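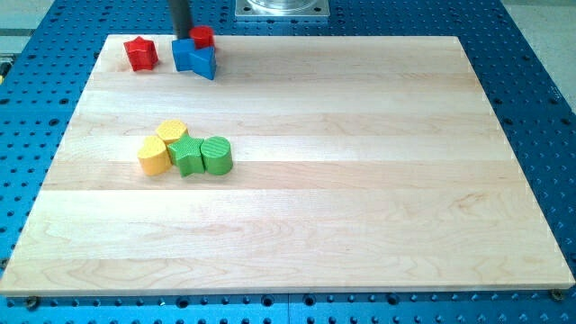
About Londmont Table School

We teach people to cook dinner. Plenty of schools will teach you to spin sugar or do something architectural to a radish, and we wish them well. Our students mostly want to get a chicken and two vegetables onto the table at the same time, while all three are still warm, without anyone crying.

The school was started by Xinyi Liang in the back half of a former shoe store on Plakon Street. She had spent eleven years in restaurant kitchens and had reached the point where she could no longer look at a microgreen. Her first class was knife skills. Four people signed up, one of them by mistake (he was after the tax seminar upstairs), and he stayed for the whole course. He still can't do his taxes, but his onions are lovely.

We now have the front half of the shoe store too, which gives us 1,640 square feet, two ovens that agree with each other and a third that has its own ideas. The smell of leather went away in the second year. We kept the foot-measuring thing on the wall.

What we teach

The Basics course runs for six evenings and covers knives, eggs, rice, roasting, soup, and what to do with the half cabbage. Everyone has a half cabbage. After that you can take Bread, Fish Without Fear, or Cooking for One, our most cheerful class by some distance. Weeknight Dumplings is taught by Xinyi herself and fills up the morning we announce it. She doesn't believe in ugly dumplings, though she has been tested on this.

Classes are capped at twelve, and you eat what you make. This is a stronger incentive than grades ever were.

How we teach

Recipes get handed out at the end of the night. During class you're expected to look at the pan. Students find this rude for the first hour or so and then start noticing when butter goes quiet, and from there they're more or less ruined for timers.

We are also fussy about salt, dull knives and people who say "I just can't cook." You can. Somebody probably gave you a thin pan and a bad recipe at an impressionable age.

The practical bits

Evening classes start at 6:30 and finish when the dishes are done, and yes, you do the dishes. A single class is $80, with the apron on loan. If money is tight, write to us. We keep 30 places a year at whatever you can manage and we don't ask for paperwork.

Parking is in the Weritz Garage across the street, which closes at eleven and means it. We shut for all of August, when the third oven gets serviced and comes back exactly the same.

We can handle most allergies if you tell us when you book. Telling us while chewing is less helpful.

Comments

marguerite_k
Took Basics in May. My husband has asked me to stop listening to the butter.

Tom G.
Is Fish Without Fear ok for someone with quite a lot of fear?

Londmont Table School
Tom, that's who it's for. We start with the fillets and work up to anything with a face.

R. Golestani
I was the tax seminar guy. The onions ARE lovely. Would like it noted that I got an extension.

pjw224
Do you sell gift cards? Couldn't find them on the site.

Londmont Table School
We do, by email or at the front counter. The website button has been "coming soon" for a while now.

Recent posts

The half cabbage, revisited
Six things to stop keeping in the fridge door
Why your rice is like that
Fall schedule and dumpling waitlist
A short apology regarding the chili

Londmont Table School, 224 Plakon Street | Contact | Gift cards (coming soon) | All rights reserved | Back to top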